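Notebook - chores work, Drukmont bench
December 3, 2024

Carrying on from the July pages. Question is the same one Henao put to us then: which small household jobs can a two-finger machine do today without somebody standing next to it. They want an answer per chore, yes or no, and I keep writing "sometimes."

Where things are

Wiping a flat table: yes, if the table has been cleared first. The Cleditz arm did it again this morning and left one dry strip along the curve where the path planner gives up. A person would see the strip and go back. The arm does not look.

Putting away cutlery: no. Forks nest and come up in twos.

Restocking cleaning supplies under a sink: this is the one we are on now. It sounds easy. Pick up sponge, put sponge in bin. Bare sponges are fine, they squash and the fingers close on them from nearly any angle. Sponges as they come from the store are a different job.

Numbers so far

We have 262 hand-held demonstrations logged for packaged items and kept 186. The rest went out for bad tracking or for the item leaving the table. Clernier say their policy wants 2,000 before it is worth training on film and bags. I think that is high but I have nothing to argue with yet.

Packaging notes

Tight wrap behaves like a slick block. Grip across the short side, go slow on the close, lift straight. Wide bag is worse. The fingers catch plastic first and the sponge swings or slides to the other end of the bag. Depth readings on clear film are poor too, and the glossy table does not help. Try a matte mat.

Setup for the pair task: one sponge in close wrap, the other in a loose crinkled bag to its right, both flat on the white table, fingers wide open for the approach. 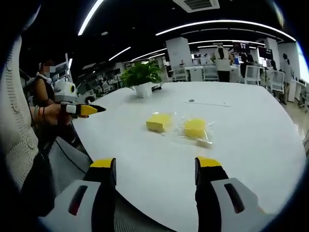 To do next

- Matte mat under both items, same lights, repeat.
- Approach the bagged one from above the sponge and ignore the bag edges. Log the failures separately.
- 6 runs with the bag folded under, to see if it is the film or the slack that causes the trouble.
- Ask Clernier whether a drop inside the bin counts as a placement. Their sheet does not say.
- Write to Henao: wiping yes, cutlery no, sponges still open.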